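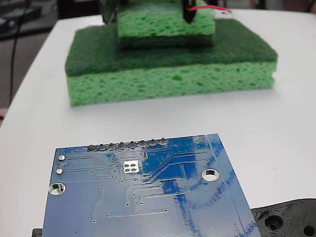
KAUNAS, 06/09/2022. The robotics workshop Zolis has stopped all unattended night runs on its small gripper arm after the gripper did not open on command and the arm kept pulling at a load for several minutes. No person was hurt. One control board and one motor cable had to be replaced.

The fault happened during a long series of stacking trials. In these trials the arm lifts a small green sponge, puts it on top of a scouring pad and a larger sponge, lets go and moves away. Then the stack is taken down and the work begins again. The workshop uses sponges for this test because they are soft, cheap and never quite the same shape twice, so they show quickly if the gripper is pressing too hard.

According to the log, the series was planned for 200 cycles. The arm finished 153 of them without any message. In the next cycle the gripper closed as usual, but when the command to open was sent, the fingers stayed shut. The arm did not know this. It went up with the sponge still in its fingers, came back for the next one, and pushed down on the stack with the first sponge between the gripper and the pile.

"The program believed the hand was empty," said Valdis Rebane, who leads the testing work at Zolis. "It had no reason to believe something else, and this is our mistake. We asked the motor to open and we did not ask if it opened."

The motor was then working against a load it could not move. The current limit, which should have cut the power, was set for an older and stronger motor and did not react. The motor became too hot to touch, and the insulation on its cable went soft near the connector. Remigiusz Śliwiński, a technician who was working late in the next room, noticed the smell and pressed the emergency stop. By the log, the motor had been under full load for 8 minutes.

The workshop first suspected the gripper fingers, which are printed in plastic and had been changed in January. They were taken off and measured, and they were found to be good. The reason was found two days later by Tõnu Kairys, who removed the control board and looked at it from the solder side. One joint in the pin row had a very thin crack around it. When the board was cold, the contact was good. When it was warm, the signal for opening was lost, but the signal for closing, which uses another pin, still arrived.

Mr. Kairys believes that the crack came from the cable. In its old position the cable pulled a little on the header each time the arm turned to the far side of the table. "It is a small force, but it comes again and again," he said. "With a microscope you see it at once. With only the eyes I looked at this board two times and saw nothing."

The damaged board is kept in the workshop for further tests. The replacement came from Histard, the supplier of the first one. Histard has told the workshop that it knows of no other case with this board, and it has offered to examine the broken one without cost.

Zolis has made several changes before it starts the trials again. The current limit is now set for the motor that is really installed. The cable is fixed to the arm with a clip close to the board, so that the header does not carry the pull. The program also reads the position of the fingers after every open command, and if the fingers have not moved, the arm stops where it is and a lamp goes on at the door. A temperature sensor for the motor has been ordered but has not arrived.

Until the new parts are tested, the arm may run only when a person is in the same room. This makes the work slower. Mr. Rebane expects that the series, which was meant to be finished in one night, will now take most of a week.

The delay also touches Dotix, a small company that waits for the results before it orders grippers of the same type for its packing line. Roswitha Aebischer, the project manager at Dotix, said that the company would not ask for a faster schedule. She has asked to receive the full log of the night, together with the photographs of the cracked joint.

"For us the sponge is not important," she said. "In our hall there will be people beside the machine, and I want to know what it does when it cannot let go."

Workshops in the same building were informed on the morning after the fault. Mārtiņš Ramanauskas, who rents the room above, said he had heard nothing in the night but would like to have a smoke detector in the shared corridor. The owner of the building has agreed to put one in.

Zolis has 21 boards of the same type in use or in storage. All of them will be checked under the microscope, beginning with those that are mounted on moving arms. The short report on the fault will be given to customers who ask for it.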